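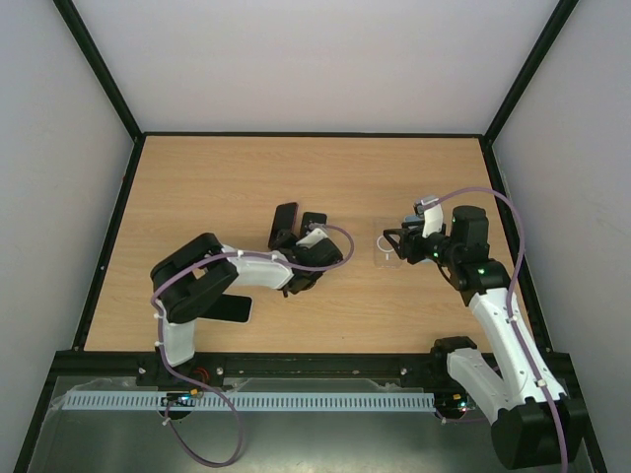 Eskil Eide swears you need at least 500 demos per task before training is worth the electricity, and I used to argue with him. I don't anymore.

Posted July 3, 2026 by the Eslow bench blog
Filed under: Two-Arm Stuff, Data Collection
7 comments | 512 shares

So — how do I record mine? Pick one small task and write it down in a single sentence. My current one uses flat things on the wood tabletop, with both grippers working near the middle. Then do it slowly, the same way each time, and hit stop as soon as it's done (long tails of nothing are poison!).

I move the objects a little between takes, and I turn them too. Handovers are the fiddly part. Get both grippers facing each other and keep the strip near table height, then let go with one side only after the other has closed. 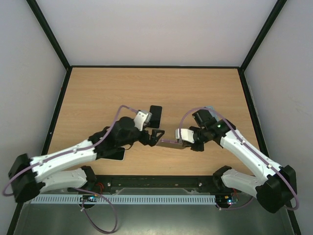 Sorting the takes

My Demance folder was up to 2413 takes in March and plenty were junk. Watch them at double speed, toss the fumbles, and keep the slow recoveries — those taught mine a lot.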